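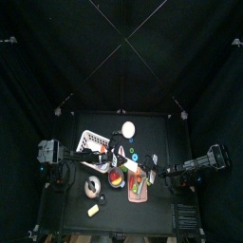

10/06/2018
By Maribeth Tan

4. Collecting demonstrations on a cluttered table

We had originally hoped to report results on a clean table only, and the first draft of this paper did just that. Over the course of September, though, it became clear to all of us on the Kemurent project that a clean table flatters almost any method, ours included, and so we went back and did the longer thing. The data in this section come from the two-arm cell with the full set of kitchen items left out, and we are glad now that we took the trouble, even if it cost us most of a month.

The set contains 3621 demonstrations spread over 21 tasks. Each task asks for the use of both arms, either one after the other (one arm holds a bowl, say, while its partner puts something into it) or both at once, as when a long object has to be carried level across the workspace. Operators were free to choose which arm went first. We gave them very little other instruction, on the advice of our colleague Okeke, who has watched a good many operators become stiff and overly careful once they are handed a long list of rules.

Between demonstrations the items were moved by hand to new spots. We kept no fixed layout and did not try to balance the positions afterward. A reader who wants evenly spread start states will be a little disappointed here, and we understand -- but kitchens are not evenly spread either, and we wanted the policy to meet the same sort of mess that a person would leave behind.

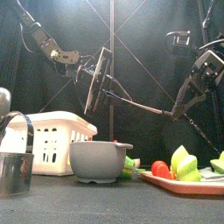
Figure 2. Both arms at work above the table, with a long, thin rod between them.

Carrying tasks gave us the most trouble by far. When two grippers share one rigid object, a small error in either arm is passed straight along to the other, and the Widby controller we began with would answer by pushing back harder. We replaced it with the softer Brolach scheme, which lets the following arm give way a little and catch up over the next few steps. It is a modest change, and we would gladly have made it sooner had we known how much smoother the recordings would become.

With the softer scheme in place, the trained policy completed 93 percent of its carrying trials on layouts it had not met before. The failures that remain are mostly grasps made too near the tip of the object, and we return to these in the next section, where the choice of grasp point is treated on its own.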